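Table setting, week three: the spoon is harder than the fork

4 August 2020

Last time I wrote about the two arms and the long evening with the power supply. Several people asked what the arms will do when they are ready. The answer is modest. I want them to set a place at a table: one bowl, one fork, one spoon. Later maybe a glass, but I do not promise it.

I build this in the shared workshop at Hawthorne, where I rent a bench by the month. Ivar Rustad helped me with the mounting, and Anneli Hakala lent me her torque wrench, which I must return before October. Thank you both.

The problem of this week is shine. My program looks for the edges of an object and then decides where the fingers should close. With a matte object it works well. With polished metal, the program finds edges that belong to a reflection, and the fingers go to a place where there is only air. I logged 144 attempts with the spoon, and in too many of them the arm closed politely on nothing. 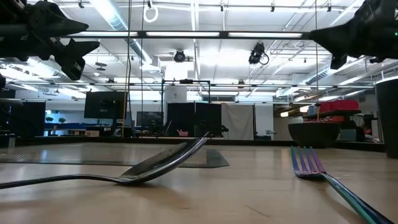 Spoon on the left, the colored fork on the right, and both grippers waiting above.

The fork was a surprise for me. I bought it because I liked the blue and violet finish, and I expected it to be worse than plain metal. But the color separates it from the table, and the program finds the handle more easily. The spoon has another difficulty, its shape. When a finger touches the end of the bowl first, the whole spoon rocks and turns, and the position I calculated is already old.

I tried three things. First, I lowered the brightness of the light strips. It helped a little, but then the bowl, which is black, became difficult to find. Second, I made the approach slower for the last part of the movement. This was the best change, and I will keep it. Third, I asked the left arm to take the spoon by the handle only. It is a good rule when the handle points to the left, and a useless one when I put the spoon down in the other direction.

Jingyi Cui suggested that I collect more examples with the spoon turned in many directions. I have 527 recordings now and would like to reach 1,000 before I train again. It is boring work, but I can listen to the radio while I do it.

If somebody has experience with soft fingertip covers, please write in the comments which thickness you use. Mine slide off after one evening.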